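Litwood Table Rental: Frequently Asked Questions

How far ahead should I book?
Four weeks is enough for most of the year. For June and December, book as soon as you know your date.

What does a table cost?
Each table is $20 per day. Delivery inside town is a flat $70, no matter how many tables you order. You can skip the fee by picking up from the yard at 839 Visser Road.

Can I push tables together for a longer one?
Yes. The oak-veneer tops are the same height, so they can go end to end or side by side. A thin seam will show where two tops meet. A runner covers it. 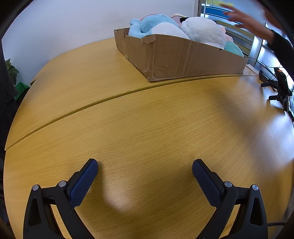

Ntombi Naidoo wrote to us that she skipped the runner and put her place cards along the join, and none of her guests brought it up. She did ask for clamps, and those are free if you add them to the order.

Do you rent chairs?
No. We send people to Vullell for chairs and linens.

What if a top gets scratched?
Light marks are covered. Burns and deep cuts are charged at the repair cost. Please use coasters under candles.

When do I return everything?
By 4 p.m. on the day after your event. Wipe the tops with a damp cloth and fold the legs. If you paid for delivery, leave the tables near the door and we will collect them.

Who do I call with a question?
Ask for Karabo Mokoena at the yard office.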